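Kourkoulas, remastered

15 September 2019

The new pressing of the second Kourkoulas record arrived this week. It is a double LP at 45 rpm, limited to 300 copies, against a single disc at 33 for the original. I compared both on the same cartridge, with levels matched before each side.

The original had a known problem. Kick drum and bass sat on top of each other, and the guitars were limited until the fast songs turned into a flat wall. Kiyoshi Sugawara went back to the mix tapes for the remaster. The kick now has a clear front edge, and the bass holds its own line under the riff on "Pevar," the best track here by some distance.

Not everything improved. Ilse Schmieder's vocals are brighter, and on side C the sibilance is hard to ignore. The 9-minute closer still fades too early. The live bonus track is of bootleg quality and adds little.

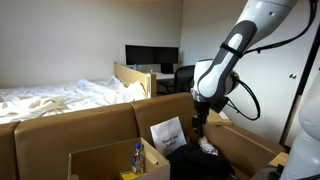
Surface noise on my copy is low, with one tick near the start of side B. The low end is strong enough that where I sit matters. Bass from the middle of the tan padded sofa is even, but it builds up toward the wall, and on "Cisteo" that was enough to hide the second guitar. Headphones confirmed the part is there, panned left and fairly dry.

Owners of the first pressing should keep it for the sleeve and play this one.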